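Home | Arms | Grippers | Tables & Mounts | Used Gear | Ask Me Stuff

Bino two-arm bench kit: what you get, what it costs you later

I sell three bench kits and this is the one I end up talking about on the phone the most, so let me put it all on one page. The Bino is a pair of arms, two grippers, one controller, and the bracket set that lets you hang the whole business over a table. It does small handling work: sorting, loading, tidying, passing a thing from one side to the other. It won't lift a car battery, so please stop asking me (you know who you are!).

Most of the people who write to me want it for tableware. Canteens, caterers, school kitchens, and lately a few labs that work on dish return. Cutlery is a great first job to plan around, and I say that as somebody who thought it would be a boring one. Forks and spoons are cheap, you can buy a drawer full for the price of lunch, and they're a lot harder to pick up than a box. They lie flat, they roll onto their sides, and polished metal bounces light all over the place. If a kit can get a fork off a table and standing in a basket, I'm happy to let you spend money on it. 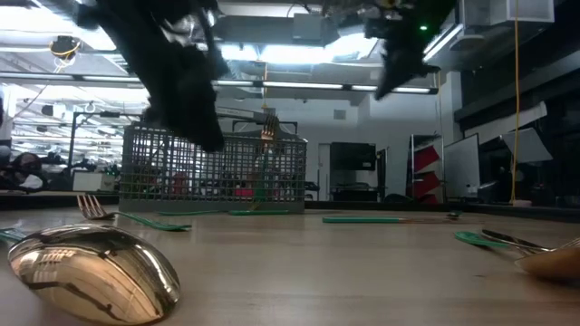 So, budget. The kit price is the number everybody looks at, and it's the wrong one to take to your boss by itself. Put the table down as a line. Put the overhead mounting down as a line too, and if your ceiling is high, price a proper frame early on. I had a customer in Trostville who ordered the arms first and measured the room second, and the boxes sat in a hallway until June while they found somebody to weld.

Then fingers. Fingertips wear, get chipped on table edges, and go missing. I tell people to keep 500 dollars a year aside for tips and pads, and if you run every day, make it nearly 1,000. The standard tips in the kit are fine for handles. For thin stuff lying dead flat I'd add the Pešek narrow set, which slides under an edge much better. They cost 80 dollars a pair and you'll want two pairs, one for each gripper.

About the props, don't cheap out in the wrong place. Go for handles in one solid color that stands out from your tabletop, because it makes the vision side so much easier to set up. Get the same knives, forks and spoons your site really uses if you can. And buy the basket you plan to keep! Folks train everything on one basket, then switch to another with different openings and wonder why the forks hang up on the rim. I did this myself, on a Sunday, with a demo due the next morning.

Power and cables: one wall outlet for the controller, and I'd give it its own circuit. Leave slack on the cable runs. The supplied set is 19 feet, long enough for a table under a normal ceiling, and I stock extensions for taller rooms.

Space is the part I argue about most. You want to be able to walk all the way around the table. You also want a spot for a screen where the person running it can see the table without twisting their neck, plus somewhere to put down the spare cutlery. It sounds fussy until you've spent a week leaning over a corner.

If you only have money for one arm this year, I'd still get the two-arm controller. It's a bit more up front, and adding the second arm later is just the bracket and an afternoon. Going the other way means sending the controller back to Dokora for a swap, and you pay shipping both directions.

Lead time changes a lot, so write before you promise anybody a date. Tell me your table size, ceiling height and what you want picked up, and I'll send back a quote with every line in it, including the boring ones.

Related items
Pešek narrow fingertips, pair
Dokora two-arm controller, spare
Bino overhead bracket set
Cable extension for tall rooms
Bino single-arm starter kit

Contact | Shipping & Returns | Copyright Trostville Bench Supply, all rights reserved | Back to top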